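Fillstead toleware

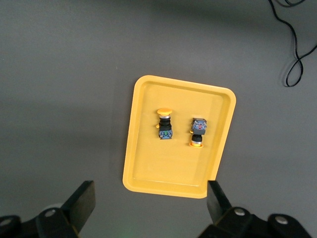 Fillstead Museum, Department of Decorative Arts

Fillstead toleware is a type of painted tinware made in the town of Fillstead, mainly trays, tea caddies and document boxes. It is collected today as a regional branch of the wider trade in japanned metal goods, and it turns up at antique shows more often than in museum displays.

Production began in the workshop of the Mathias family, who cut and shaped sheet iron on the ground floor and did the painting upstairs. A second shop, Inden, opened across the street and hired away several of the Mathias painters. For this reason unmarked pieces from the two shops are hard to tell apart. Both used a dark asphaltum ground, heated in a low oven, with fruit and leaves painted over it in red, yellow and green.

Trays were sold in 5 sizes. The smaller ones usually have a plain rolled rim, and the larger ones have cut hand holes at the short ends. Borders are simple - a row of commas or a thin yellow stripe. Gold leaf is rare and was probably done to order.

Only Mathias marked its goods with any regularity. The mark is a small M punched into the underside near the rim, often filled with later paint. An Inden order book lists 512 pieces for a single spring season ending in May, most of them caddies, and is the main source for what that shop made.

Fenna Van Beek published the first list of known patterns and sorted them by border type. Nyokabi Kinyua later revised the list and moved two patterns from Mathias to Inden after comparing them with the order book. Her numbering is the one most dealers use.

Condition has a strong effect on price. Worn centers are common on trays that saw daily use, and many were repainted in the last century by hobby painters working from printed patterns. Repainted work tends to sit on top of old scratches - original paint is broken by them. Caddies with their first lids and hinges bring the highest prices.

See also: Japanning; Tinsmithing; Plarnarau ware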